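Packing for Ostwood

The bus to Ostwood left at 8, and at 6 I was still in my socks, arguing with a suitcase. I'd promised myself one small bag (ha!) for the whole of August.

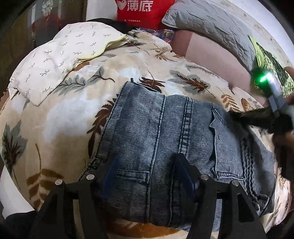 My jeans were the problem. I had one good pair, faded soft, bought at the Flastier market the summer I quit the bakery, and they took up half the bag however I folded them. I laid them flat on the leafy blanket, back side up, and smoothed down the pocket where I'd carried my key to apartment 116 for years. I'd given that key back the night before, and my hand still went looking for it.

So I started over. Fold, flip, turn the pocket sideways, sit on the bed and sulk a bit, fold again. Out went the hair dryer, then the boots. 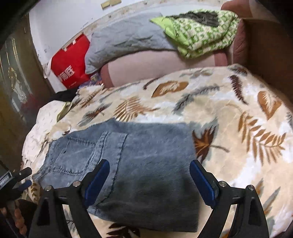
The 8 o'clock bus

I made it with my coat half on! The driver asked if I was going all the way, and I said yes before I'd thought about it. The jeans were on top, right under the zipper, and the blanket was back on the bed in Zudevdale for whoever came next.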